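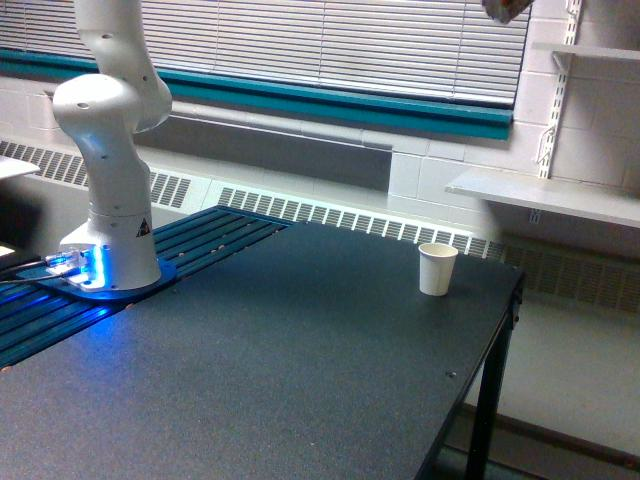 Le café servi en gobelet a mauvaise réputation, souvent à cause du gobelet lui-même. Cette galerie est consacrée au modèle en papier que nous utilisons à Flulldale pour les boissons chaudes, et à la façon dont nous organisons le service sur une table unique. Le modèle est volontairement simple : blanc, sans impression, légèrement évasé vers le haut. Posé vers le coin arrière droit d'un plateau gris foncé, il se repère tout de suite, et le contraste compte quand on sert vite. Nous avions auparavant des gobelets décorés qui se confondaient avec la table précédente, en stratifié imitation bois.

Les gobelets viennent de chez Groen, en cartons de 42 paquets. Le carton coûte 29 euros, livraison comprise, et se garde très bien dans un local sec. La paroi est simple. Pour une boisson qui sort de la machine à café, nous conseillons d'en glisser deux l'un dans l'autre, ou de patienter quelques minutes. Le papier tient bien à la chaleur, mais il se marque si on le serre trop fort par le milieu. On le prend de préférence près du bord.

Le gobelet en plastique transparent a une autre fonction. Nous nous en servons pour préparer et transvaser, rarement pour boire. On voit à travers ce qu'il contient, le niveau se lit sans se pencher, et un reste au fond ne passe pas inaperçu. Il faut le rincer juste après usage, le café laisse vite une trace sur les parois.

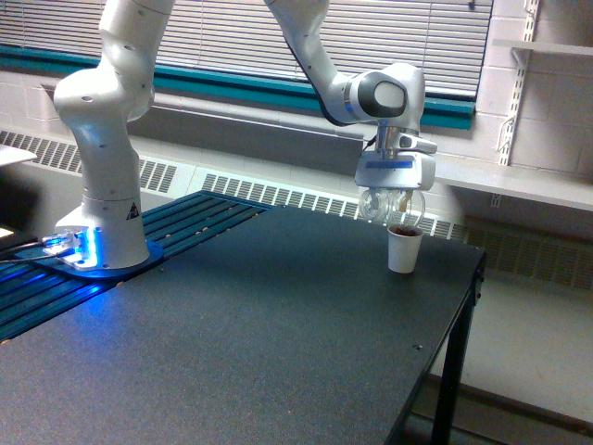 Gobelet transparent au-dessus du gobelet en papier, où se trouve un liquide brun foncé.

Pour le remplissage, nous nous arrêtons un peu sous le bord. Un gobelet trop plein se renverse au premier déplacement, et le papier évasé est moins stable une fois chargé jusqu'en haut. Le modèle Groen contient jusqu'à 19 centilitres, mais nous ne cherchons pas à atteindre cette limite. Un café allongé y entre sans difficulté. Pour un thé avec du lait, c'est juste.

Le café moulu est acheté chez Dorkitz, en sachets refermables. Nous avons essayé plusieurs moutures depuis le mois d'avril et gardé la moyenne, qui convient à la fois au filtre et à la cafetière à piston. La fine passait à travers le tamis et laissait un dépôt désagréable en fin de tasse.
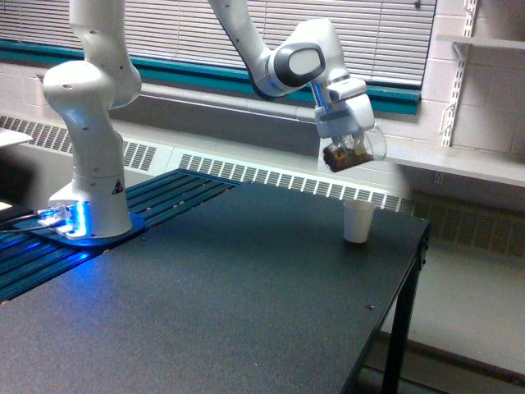
La mouture moyenne a aussi l'avantage de se verser proprement. Elle coule par petites masses, sans poussière, à condition que le récipient soit bien sec. Après un rinçage, nous essuyons toujours l'intérieur avec un torchon non pelucheux, sinon le café colle et il faut taper sur la paroi pour le faire descendre. Un sachet ouvert se conserve chez nous 4 semaines dans un placard fermé — au-delà, l'odeur s'affaiblit nettement et nous le gardons pour les pâtisseries.

La table mérite aussi un mot. Son plateau mat et moucheté supporte bien les éclaboussures, et les auréoles partent avec une éponge humide passée sans produit. Seul le sucre demande un deuxième passage. Nous laissons les gobelets du côté droit, le plus accessible depuis l'entrée, et nous évitons de les poser tout au bord. Un coup de coude suffit.

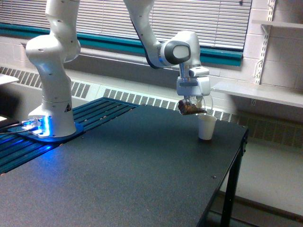 Reste la question du tri. Les gobelets en papier qui n'ont contenu que de l'eau ou du café noir sont vidés puis empilés, ouverture vers le haut, avant d'être mis dans le bac prévu par Samutlow, qui assure la collecte dans le bâtiment. Les papiers froissés, les filtres usagés et les sachets de thé partent à part. On nous demande parfois si l'on peut les laisser dans le gobelet pour aller plus vite : non, le bac est refusé quand les contenus sont mélangés, et il faut alors tout reprendre à la main.

Les gobelets en plastique transparent sont réutilisés tant qu'ils ne sont ni fendus ni voilés. Nous les lavons à l'eau tiède, jamais au lave-vaisselle, où les premiers se sont déformés en un seul cycle. Ils sèchent retournés sur une grille.

Page mise à jour le 27/12/2019. Les prix indiqués sont ceux de notre dernière commande.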